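Arkthorpe releases Clangate 5 with a rewritten motion planner for two-arm robots

Wed 9 September

Arkthorpe has released version 5 of Clangate, its control and planning software for robots with two arms. The update replaces the old planner, which worked out a path for each arm separately and then checked the two for collisions, with one that plans both arms together.

The company said the change came from work on household tasks, where the arms share a small space and often have to reach past each other. Under the old method, one arm would frequently stop and wait for the other to clear. In the company's own test set of 600 tabletop tasks, the new planner removed most of those stops. Arkthorpe has put the test set and the logs on its download page so that users can run the same comparison on their own hardware.

Planning time has gone up slightly for simple moves and down for crowded ones. A typical plan for picking up a cup or moving a bowl now takes 175 milliseconds on the standard control computer. Users who only need one arm at a time can keep the old planner by changing a line in the settings file, and it will stay in the package until the next major version.

"We kept seeing good grasps fail at the next step," said Guangming Lü, who leads the planning group at Arkthorpe. "The gripper had the cup, and then the other arm was in the way of where it needed to go. You can't fix that in the grasp code. The planner has to know about both arms from the start."
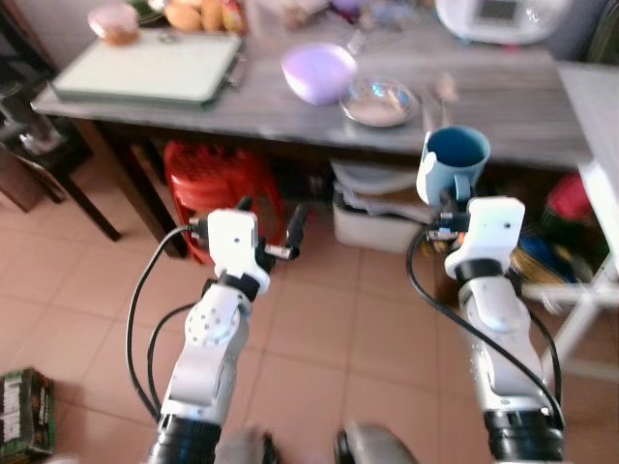 Lü said the group also changed how the software treats cables. Earlier versions ignored them, and operators had to limit wrist rotation by hand to keep a cable from catching. Version 5 adds a simple cable model, with a set length and a minimum bend, and the planner avoids wrist positions that would pull a cable tight. The model has to be measured and entered once for each arm. A calibration script walks the user through it and takes 20 minutes.

On the perception side, the update includes a new filter for clear and shiny objects. Glass bowls, plastic bags and metal spoons often show up as holes or noise in depth data, and the old software tended to drop them from its map of the table. The new filter marks those areas as occupied until the robot has a better view. That makes the arms more careful near glass, and in some layouts the planner will refuse a path that a person would consider safe. Arkthorpe lists this as a known issue and says a tuning option is planned.

The logging tool has been reworked as well. Joint positions, gripper commands and camera images are now saved on one clock, and a failed run can be replayed step by step in the viewer. The old log format can still be opened but not written.

Trullitham, which tested early builds starting in May, said the upgrade went smoothly apart from its custom gripper driver, which had to be rebuilt. Drivers written for version 4 will not load in version 5. A guide to moving them over is included in the documentation, along with two worked drivers that can be copied.

Support for MacLeish arms is included but marked as experimental. Joint limits for those arms are set low by default, and Arkthorpe asks users not to raise them before running the full calibration.

Clangate 5 is available now to current license holders at no extra charge. Version 4 will get security fixes until May, after which support for it ends.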